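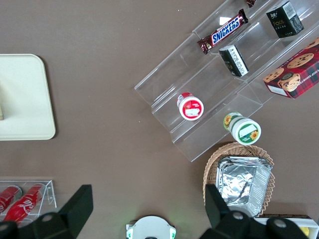 2. Setting up the snack counter

Our project looked at how a small counter display affects what people pick up between classes. The Karero counter had been a plain table with everything in one pile, and students told us they couldn't see what was there.

We put chocolate bars and small boxes on a clear stepped stand, with the shortbread box over to the right side. The stand takes up more of the table than we had planned for — we moved it twice before the layout felt right. Labels were kept facing the customer wherever the shape of the box allowed it.

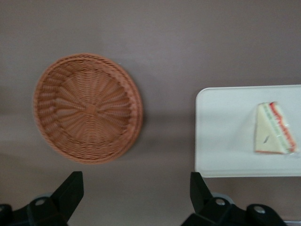 Loose items were the harder part of the plan. Worska, the supplier we priced first, only sells dividers in large sizes, so we looked at what could hold small things without a lid. A shallow round woven basket and a flat white tray were the two options we compared, set well apart so that a hand can reach either one. The basket's raised rim should stop wrapped lollies sliding off, and the tray would be easier to wipe down. Our budget allowed up to 6 holders.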